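Zastar Lisdale
Start | What's On | Join In | Find Us
Join In > Help Wanted > Pantry Shelf Helpers

Hi all! I'm Ottó Orbán, and I'm looking for 7 people to help me work out the best way to put away food containers. You'd spend 2 hours with me in Lisdale, trying out different spots on a small wire rack and telling me what feels easy.
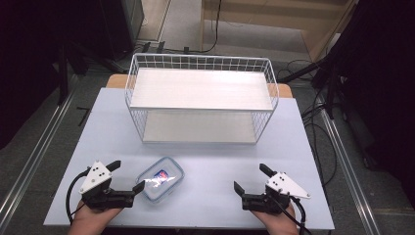
You don't need to be a tidy person – my own kitchen drawers are a disgrace! Just bring your opinions (and reading glasses if you use them). Sessions run through November, tea included.
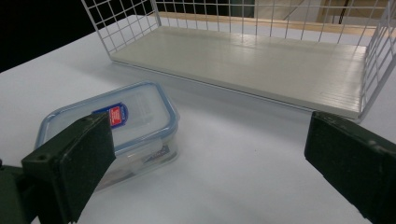 Clear container with a blue-rimmed lid, in front of the wire shelf

Want in? Leave your name at the Zastar front desk and I'll call you back to fix a time.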